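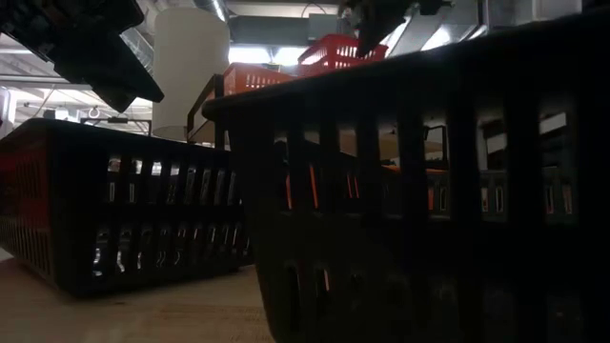
How to Sort Out a Pantry in One Afternoon

February
By Maya Nimri

My apartment is 873 square feet and the pantry is a closet with a light bulb, so please don't picture one of those walk-in things with a ladder. I did mine on a Sunday, start to finish, with a podcast going and a sandwich in the middle. If you've been buying cumin every month because you can't find the cumin, this one's for you!

What you'll need: two big bags (one for trash, one to give away), a damp rag, masking tape, a marker, and a handful of open bins or baskets. Any you've got around the house will do. Slotted ones are nice for onions and potatoes, which like a bit of air, but they're hopeless for rice.

Step 1. Take everything out

All of it. I know you want to do one shelf at a time, and I've tried that, and all I did was push the old stuff onto the shelf below. Put it on the table or the floor, wherever you have room, and don't try to be neat yet. Wipe the shelves while they're bare. Mine had a ring of molasses on the bottom one that took hot water, dish soap and quite a lot of muttering.
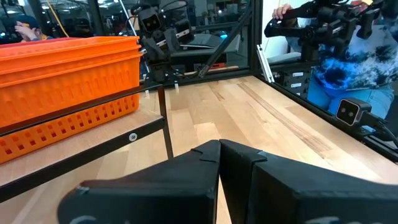 While the shelves dry, go through the dates. Canned goods are usually fine for a good while past the date if the can is sound, but anything bulging, leaking or badly rusted goes straight in the trash. Flour and nuts I check by smell. If it smells like old crayons, out it goes. Whole wheat flour turns much faster than white, so I keep mine in the freezer now.

Step 2. Group by what you cook

Most guides tell you to put cans with cans and boxes with boxes. I did that for years and it looked lovely and I still couldn't make dinner without opening four doors. Now I group by meal. Pasta, jarred tomatoes and the little tins of anchovies all live together. Baking things live together. Breakfast gets its own bin, which I can pull out whole and put back half asleep.

Keep the groups loose. If you end up with a bin for one jar of capers, you've gone too far (ask me how I know).

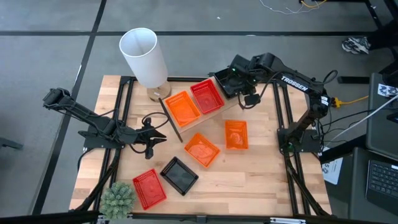

One reader wrote in to say she'd tried grouping by meal and kept losing track of things like canned beans, which go in everything. She ended up with a "goes in everything" bin at waist height, with beans, broth and rice in it, and said it gets more use than all the others put together. I've copied her. Mine has onions in it too, but I don't keep potatoes next to them anymore; they sprout faster that way.

Step 3. Put it back, heavy stuff low

Flour, cooking oil and big cans go on the bottom. Light things like cereal and chips can go up high. What you use daily goes between your hips and your eyes, and the fondue set can go wherever it wants. Older packages in front, new ones behind.

Label the shelf and leave the bin bare. I used to label the bins, and then I'd swap what was in them and have a basket marked TEA full of lentils for half a year. Masking tape costs me 69 cents a roll at the corner store and peels off when I change my mind.

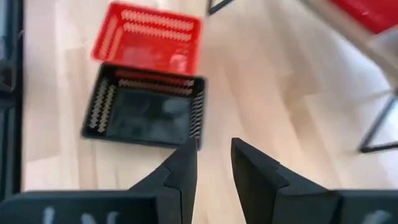
Step 4. Keep it that way

Before I shop, I stand in front of the open pantry with my list for a minute and cross things off. That's my whole system! Every couple of months I set a timer for 90 minutes, pull out whichever shelf has gone feral and do that one again.

The give-away bag should leave the house the same day. I hung mine on the front door handle so I'd have to move it to get out. Next time I'm tackling the spice drawer, and yes, there are three jars of cumin in it.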